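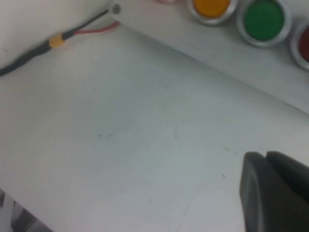 The lead researcher on the Skildale project would like it known that she did not set out to spend a winter teaching a robot to press buttons. "I had a perfectly good proposal about pouring," she says. "Then someone asked how we'd know when the arm had failed, and I made the mistake of finding that interesting."

The question became Triltent, a method in which the robot guesses, before it moves, how likely it is to miss. If the guess is bad enough, it backs off and looks again. Her group at Horkotholm collected 1,208 attempts by hand-guided demonstration, then let the arm try 600 on its own. Checking first cut the misses by 49 percent. It also made everything slower, a fact she brings up before I can.

"My brother watched it for an afternoon and asked if it was broken," she says. "It was thinking. I told him he could try it sometime."
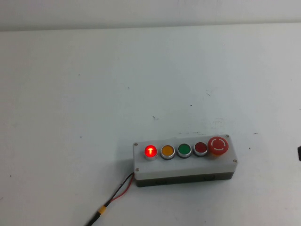

Why buttons? They are cheap, they don't spill, and a press either registers or it doesn't. She had hoped for 2,000 demonstrations and blames November, when half the lab had the flu and the other half had opinions about lighting.

The wrist camera remains a sore point. Up close, she says, the fingers hide whatever they are reaching for, so the last inch is mostly faith. A second, fixed view helped, once the two stopped disagreeing.

Next comes a trial with the Mihăilă workshop, which wants the method for testing switch panels. And the pouring?

"Ask me when I've bought a mop."

Last updated: 20 March 2022

Related
Horkotholm lab opens its doors to high schoolers
Why slow robots get more done
Skildale: the first year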